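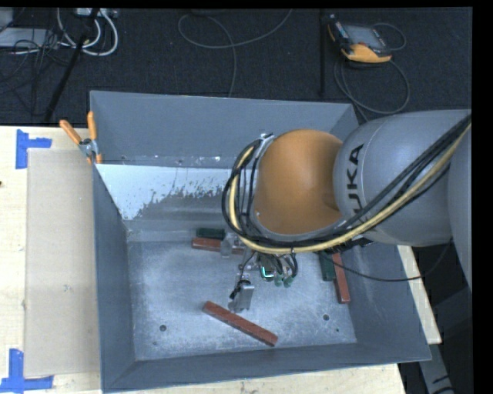

Skastudov Weekend: Progress Report to the Veres Fund

18 October 2024
By Lovisa Hellström
4 min read

This report covers the period since our last update in January. It deals with the booking, the site and ticket sales for next summer's festival at Foltum.

Bookings

We have confirmed 17 acts. Both headliners are signed and their deposits are paid. The Friday slot on the second stage is still open after Zalside pulled out to record an album. They have asked to be considered for the year after. We have offers out to two other bands and expect answers before the poster goes to print.

The local stage is filled from open applications, as agreed in the grant terms. Five of the acts have never played a festival before. Each gets a paid set, a proper sound check and a camping pass for the whole band.

Tickets

The first release of 2000 weekend tickets sold out. With the second release we are now at 3646. Day tickets have not gone on sale yet. Under-18 tickets are moving more slowly than we planned, and I think the price is still too high for a school-age buyer who also has to pay for the train. I would like to lower it and make up the difference from the bar income. Please let me know if the fund has any objection.

Site

The main stage moves to the lower field. Last time the sound carried straight into the village and we had complaints on both nights. The new position faces the woods. The campsite stays where it was, but the gate will be wider and the water points have been moved away from the path, which turned to mud by Saturday evening.

The shuttle bus contract is not signed. The operator wants a later start on Sunday morning, and this doesn't suit people with early trains. Talks are continuing.

Budget

Spending is within the approved total. Fencing came in higher than quoted and lighting came in lower. The insurance renewal is the one large bill still to arrive. We have not touched the bad weather reserve.

Next steps

Fill the open Friday slot, sign the shuttle contract, and put day tickets on sale. The second grant payment is due once the site license is issued, and I will send a copy as soon as we have it.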